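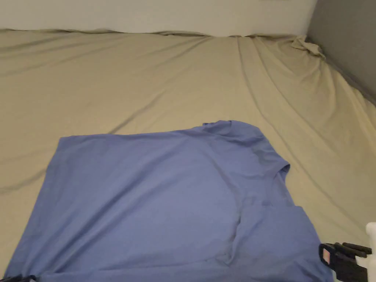
The Gradstead clothes swap is coming back in October, and it's moving to the old Vernham bus depot, with far more space and (at last!) a proper place to try things on. Last season the swap passed along 3213 pieces of clothing, a record by a long way, and anyone who squeezed down the aisles of the church hall in spring will know how badly it needed a bigger room. Coats and party dresses get most of the attention on the day, but the rails live on everyday stuff. A plain blue T-shirt with short sleeves, like the one laid out on the bed, is the sort of thing that goes in the first hour, and there are never enough of them.

The rules are the same as before. Bring clean clothes you don't wear anymore, get one paper token for each piece, and spend the tokens on whatever you like. Leftover tokens from spring are still good, so check your coat pockets and the kitchen drawer. Baby clothes are token-free again, all day, and so are school uniforms in the Gradstead colors.

What's new is the depot itself. The long inspection bay will hold the adult rails, sorted by size this time and no longer by color. (The color rails looked wonderful, like walking through a paint chart, but finding a medium could take half the morning.) The old ticket office becomes the changing area, with curtains, mirrors and hooks at a height children can reach. There will be 300 extra hangers, which sounds like a small thing until you remember the piles on the floor last year.

Doors open at 9 in the morning for drop-off and at 10 for swapping. The last hour is a free-for-all, no tokens needed, and it's tremendous fun if you don't mind elbows.

The other big piece of news is the mending corner, run by Hailu, the fabric and button shop on the square. They tried it out in spring with a single sewing machine and a folding table, and the line went out the door and past the bike racks. This time they're bringing two machines, a steam iron and the whole button wall, or as much of it as fits in the van. Hems, loose buttons and small tears are done while you wait. Zippers are too slow for the day, so those go back to the shop to be picked up later, and you pay only for the zipper.

Hailu will also show people how to deal with the T-shirt problems that send so many good ones to the trash: a stretched neckline, a sleeve seam coming undone, that little row of holes near the waist. Cotton jersey scares a lot of home sewers -- it curls, it stretches, it slides under the needle -- but a ballpoint needle and a narrow zigzag stitch will get you through nearly all of it. Bring a shirt you don't mind practicing on. 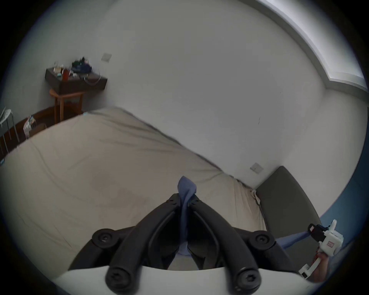

One swapper from the Vernham side of town has written to say that the mending corner should go first, before the doors open, so that damaged clothes could be fixed and hung up with the rest. She had watched a lovely wool skirt sit in the rag bin all day for want of a hook and eye, she wrote, and she took it home in the end and sewed one on in the time it took to boil an egg. It's a great suggestion, and Hailu liked it too. Anything dropped off with a small fault before 10 will now go straight to the mending table, so long as you pin a note to it saying what's wrong.

Clothes too worn to swap still have somewhere to go. Gururia, the rag rug project that meets above the library, takes old T-shirts, sheets and pajamas in any color and cuts them into strips for weaving. They're short of blues and greens at the moment and have more black than they know what to do with. Their first big rug, made completely from swap leftovers, will be hung on the depot wall, and it is gorgeous, all stripes and odd flecks where a printed logo got cut up and woven in. Socks are no good to them, and neither is anything with a lot of elastic.

A flyer with the map and the drop-off list is going out to 712 homes in Gradstead and Vernham at the end of this month. The depot entrance is on the canal side, not the main road, and the yard gate will be locked, so please don't drive up to it. The number 2 bus stops right across the street. There's plenty of room for bikes under the canopy.

A few things the swap can't take: underwear, single shoes, ski boots, pillows, and anything that smells of mothballs. Shoes in pairs are welcome if you tie them together. Bags and belts get a token each. Hats, after the great hat pile of last fall, are two for one token.

Tea and plum cake will be at the back by the big sliding doors. Bring your own mug if you can, and something sturdy to carry your finds home in.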